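Good evening, everyone, and do come further in if you're at the back — there's plenty of room by the radiators. I want to talk tonight about the Kyei bell, and why a village that had 197 souls in it should have wanted one so very loud.
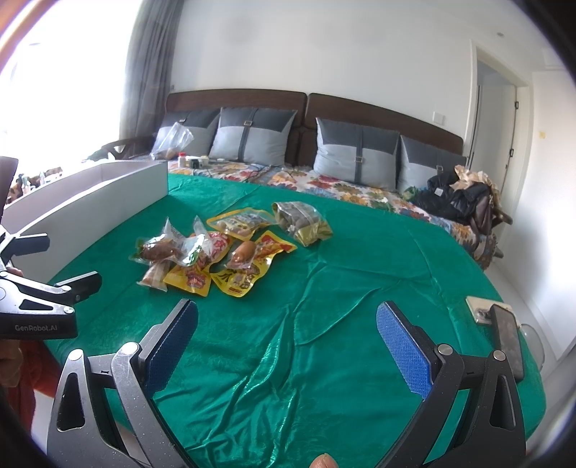
Speaker notes by Benedicta Annan, Wornance Local History Evening, November

(Pause, sip of water.) The first mention we have is from 1261, when the bell was carried over from Tiltitz on an ox cart, and my goodness, the grumbling about the bill! Read out the grumbling, slowly, as it always gets a laugh.

Then on to 1331 and the great crack. Two parishes blamed each other for it, and I'm rather fond of them both. If time is short, skip the ropes and go straight to the recasting at Stekano.

Questions until nine, then tea.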